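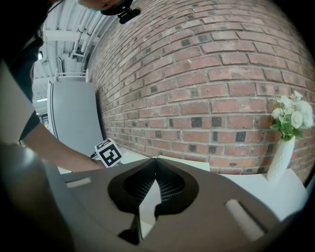 Brick-walled workroom at Prutmont back in use

July 25, 2023

The ground-floor workroom at Prutmont has returned to full use following repairs to its internal brickwork and a change to the ventilation. The room has a floor area of 64 square metres and is let by the session for bench work, assembly and practical training.

Work began in May after a damp survey by Indard found raised moisture readings at the base of the wall. The cause was traced to a blocked drain on the outer side. The drain was cleared and relined before any work was done indoors.

Jundik, the main contractor, raked out the failed joints and repointed them in lime mortar. An earlier repair in cement had trapped moisture behind the face of the brick, and all of it was cut out. Damaged bricks were replaced with reclaimed ones of the same size. The wall has been left bare, without paint or sealant, so that it can continue to dry.

The bricks are laid in regular courses and range from reddish-brown to tan, with darker ones scattered among them. Jundik kept the mixed colouring when choosing replacements. A sample panel was approved before the order was placed.
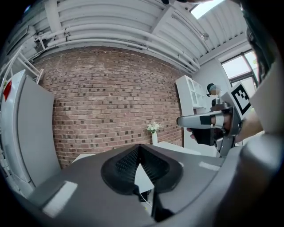 The ventilation was altered at the same time. A new extract fan with a duct diameter of 110 mm now serves the room, controlled by a humidity sensor with a manual override beside the door. The override runs the fan for 60 minutes and then returns it to automatic control. The previous unit had no sensor and was switched with the lights.

Voyle, which manages the building, said in a statement: "The wall is drying at the rate given in the survey. Readings will be taken at fixed points until the figures settle, and the room can be used as normal in the meantime."

Users are asked to keep shelving and stored goods clear of the wall and to avoid fixing anything into the new joints. Cable clips and hooks should go on the timber rail provided. Dust from the mortar may still settle on work surfaces, which should be wiped down before fine work is started.

Session times and hire rates are unchanged. Bookings moved to the upper floor during the repairs have been transferred back, and hirers do not need to reapply. Keys issued before May will still open the side entrance.

A second phase, covering four window openings and the outside sills, is awaiting a price. Voyle said that it would be carried out from external scaffolding and that the workroom would stay open.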